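Home | Releases | Reviews | Sizing Help | About Us | Contact

Search the site... Go

About Harkside

4 min read

Hi, I'm Colton, and I write most of what you read on Harkside. We cover basketball shoes. Not every basketball shoe, and not always on release day, but if it has a herringbone outsole and somebody is going to play pickup in it, I probably want to try it on.

I started the site because I kept buying the wrong size. I have a wide right foot and a regular left one (thanks, Dad) and the reviews I was reading told me all about the colorway and the box and the hang tag, and then gave fit a single line at the bottom. "True to size." Sure, for who? So I began posting my own notes, mostly for guys I played with at the Skurkbridge rec gym, and then people I'd never met started emailing me their foot measurements. I love those emails, by the way. Keep them coming!
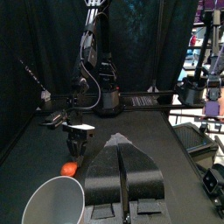
Harkside, December

These days there are two of us. Eoin Rafferty came on after he sent me a very long, very polite message explaining everything I'd gotten wrong about forefoot cushioning in low tops. He was right on most of it. He's a guard, he's light on his feet and he likes a thin, firm ride where you can feel the floor. I'm a big guy who lands hard and I want as much foam under my heel as you can legally put there – so between us you get two pretty different opinions on the same pair, and we print both even when they don't agree. Especially then, I guess.

How we review. Each of us plays at least 10 sessions in a shoe before we write a word about how it holds up. First impressions go up sooner, and they're marked that way at the top. We play indoors for the traction score and outdoors for the durability one, and yes, that means I've chewed up some really beautiful outsoles on the courts behind Skurkbridge middle school. The Hầu low was the one that hurt. Gorgeous translucent rubber, and it was bald under the big toe by the end of the month. I'd still buy it again for indoor games.

We weigh every pair ourselves, in a men's 10, on the same kitchen scale. We wear the same socks. We don't use the stock insole if we've swapped it, or rather we tell you when we've swapped it and what for.
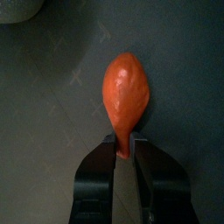 Eoin wants it added that the ankle scores should be taken with a pinch of salt, as he has never rolled one in a high top or a low top and he figures lacing does more than collar height ever will. Fair enough. I tape mine, so read my part of those reviews with that in mind.

Who pays for this? Mostly me. We buy nearly 33 pairs a year at regular price from regular stores, and when a company sends us something we say so in the first paragraph. We don't send drafts to brands before they go up. One of them asked once and I said no, and we're still on decent terms (I think). There are a few affiliate links on the release pages, and those cover hosting plus a bit of the shoe budget.

The other thing we run is the Ustusero list, our fit database. It's named after my old screen name, which I'm not going to explain. You put in a shoe you already own and like, and it tells you what size other people with that same shoe ended up wearing in whatever you're looking at. It has 2,944 entries right now, all typed in by readers. It's strong on the last several years of team shoes and signature models and pretty thin on women's sizing, and I'd really like to fix that – if you wear women's sizes, please go add a couple of pairs, it takes a minute or two.

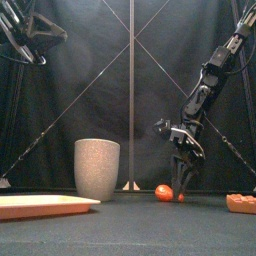
You don't need an account to search it. You do need one to add a shoe, just so we can write back if a size looks off, like the time somebody entered a 31 and meant a 13.

What we don't do: resale prices, raffles, or "is this a good investment." There are plenty of sites for that and they're better at it. I've never sold a pair for more than I paid and most of mine smell too bad to try.

If you want to reach us, use the contact page. I read everything, usually late at night after games, and Eoin takes the technical questions. Tell us your size, your position, what you're playing in now and what bugs you about it. If you've got a pair you think we've missed, send that too, we keep a list and the next few reviews nearly always come off it.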